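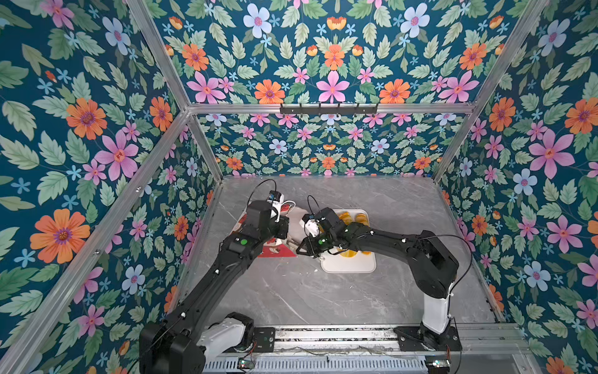 A reader wrote to me in January to say that teleoperation is the slow way to teach a robot anything, and that I should be grabbing the arms and moving them myself. Their reasoning was that your own hands on the robot tell you more than any controller can, so the demonstrations come out cleaner and you need fewer of them. They also asked why a task as small as dealing with a mug needs two arms in the first place.

I have been meaning to answer properly, and the reply got long enough that I am putting it on the blog.

First, I don't disagree with all of it. The earliest task I ever taught an arm was taught by hand. You switch the joints to a mode where they hold up their own weight and give way when you push, then you take hold near the wrist and walk the arm through the motion while the computer writes down the joint angles. For wiping a counter or pressing a button it is hard to beat. There is nothing to learn. You just move it. I had a button press working in one evening.

The trouble started when I added cameras. With hand guiding, your own arm is in every image. The policy learns from those images, and on playback your arm is gone. Mine would start a reach well enough and then drift, and it took me far too long to work out that it had been using my sleeve as a cue. You can play the recorded motion back with your hands out of the way and record the images on that second pass, and I did that for a while. It doubles the time, and if an object slides a little differently the second time, the take is useless.

Two arms made it worse. I have two hands, and guiding one arm properly takes one and a half of them. You need to place the wrist, turn it, and work the gripper, and on my arms the gripper does not close nicely when you squeeze it from outside. Doing that on both sides at once while leaning over a kitchen setup is a good way to hurt your back and knock a mug over.

So now I use leader arms. They are smaller copies of the working arms with handles on the ends, clamped to a desk facing the enclosure. I move the leaders and the big arms follow. The software that passes the joint positions across is called Hostance, and I have no complaints about it except that it forgets my gripper limits whenever I update it. The recording side is Vudow, which saves the joint positions and the camera views together and lets me mark a take as good or bad with a foot pedal. Get a foot pedal. Before I had one I was letting go of a leader to reach for the keyboard, and the arm on that side would sag at the end of every take. The policy learned to sag too.

As for why two arms, a mug on its own does not need them. You can pick it up and put it down with one. Passing it from one gripper to the other does need them, and so does keeping a thing still while the other side works on it. I want the robot to be able to hand things over, because a lot of kitchen jobs come down to moving something from where one arm can reach to where only the other can. A mug is a fair test for this. It has one good place to grab and several bad ones, and it turns in the grip if you are careless.

The part where the two grippers come close together is where most of my bad takes happen. Watching from the leader desk, I misjudge depth. I get the left side where I want it, bring the right side in, and find I am short by a finger's width or already touching. The wrist cameras help a lot here. I keep both views up on a monitor and look at those for the last bit of the approach – the direct view is only good for getting into the neighborhood.

There is also no feel. The reader is right about that and I won't argue. When you guide an arm by hand, you notice contact right away. With my leaders, I notice when the follower stops following. I have slowed my closing speed because of it, and I pause before opening the first gripper. Those pauses end up in the data. The policy pauses as well, which looks a bit odd, though it drops things less often than it did when I was rushing.

On numbers, I have 400 good takes of the current task. I record in batches of 10, then stop and watch 3 of them back before going on. That sounds fussy, but I once recorded a whole afternoon with one camera view frozen and did not find out until training. Within a batch I move the objects between takes. Between batches I change something larger, like where the cutting board goes or which way the mug handle faces.

I also throw out more than I used to. If I fumble a grasp and recover smoothly, I keep it, and I think the recoveries do the policy good. If I fumble and then sit there deciding what to do, it goes. I used to keep those on the theory that more data was better, and I got a robot that hovered.

Hand guiding still has a place here. When I set up a new task, I put the arms in the easy mode and push them around for a few minutes to see whether the poses I have in mind are even reachable. It is much quicker than finding out through the leaders. For the handover, it showed me that one of my wrists was running out of rotation, and I changed the approach angle before recording anything.

Next is a repeat of the whole task with a different mug, in a thinner ceramic, from a box of secondhand kitchen stuff labeled Lindqvist that I have been working through. After that I want to try correcting the policy while it runs, taking over with the leaders when it starts to go wrong and then giving control back. Dustden, the parts shop I use, has the handle switches I need for that on back order, so it will probably be a few weeks before I have anything to report.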